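Workshop notebook, bench 2
June 15, 2025
Y. Issa

Carried on with the small cabinet today. New paper first. The old sheet had glue on it and kept sticking to the underside of things, so I cut a fresh length from the brown roll and laid it down with a strip of white tabletop showing at the edges. It's the matte kind from Harb, heavier than what we had before, though it still curls slightly at one edge.

The cabinet is the dark reddish-brown one that came over from Wasasthorpe. Nabil has it down in the ledger as 2013 stock, which sounds right to me. The pale strip down the front is a later addition, and so is the white handle. I'd have picked a darker handle but it is easy to find and easy to grip, so it stays. I rubbed paste wax on the runners yesterday, two thin coats, and left the cabinet overnight with the drawer out.
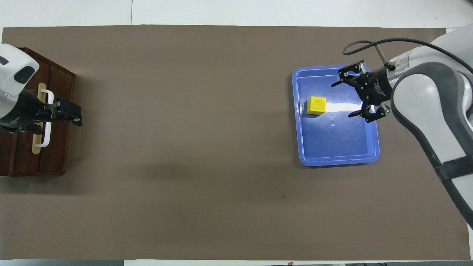 Wax note for next time: the Dremura tin is nearly finished and what's left has gone crumbly. Warm it on the radiator before use or it drags. I've put one tin on the order list, 8 oz. The big one dries out before we get through it.

The blue tray is now the tray for this bench. It had been going back and forth to the sink and coming back with drips in it. Please dry it before it goes on the paper – the brown sheet marks and then I have to cut another one. The yellow cube lives with the tray. It's our check piece for the drawer: if it goes in and the drawer shuts without catching, the clearance is fine. If it scrapes, look at the top rail before you blame the cube.

Layout for this bench, so we stop moving it every time: cabinet to one side with room for the drawer to come all the way out, tray on the other side, cube between them when it's in use. Leave the middle clear. The handle faces in toward the middle.

Still to do on the cabinet:
Second look at the runners after 24 hours
Felt on the bottom, if Drolport ever send it
Go over the top with a dry cloth
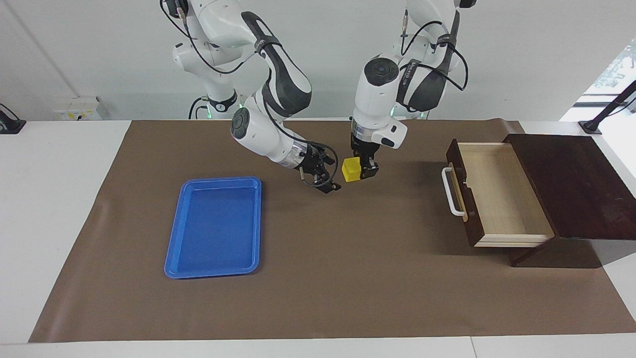 Wilma Aerts wrote in the margin that she would leave the felt off altogether, as it picks up grit and then scratches whatever the cabinet is standing on. She'd use thin cork, and there is a piece of it in the bottom of the offcut box.

Fine by me. I'll look for the cork before chasing Drolport again. If it's big enough for all four corners, I'll cancel the felt.

Karim asked whether the pale strip should be stained to match. Leaving it for now. Stain over wax is a waste of an afternoon, and I was not careful about where the wax went.

Paper roll is back on the lower shelf, knife in the drawer under it.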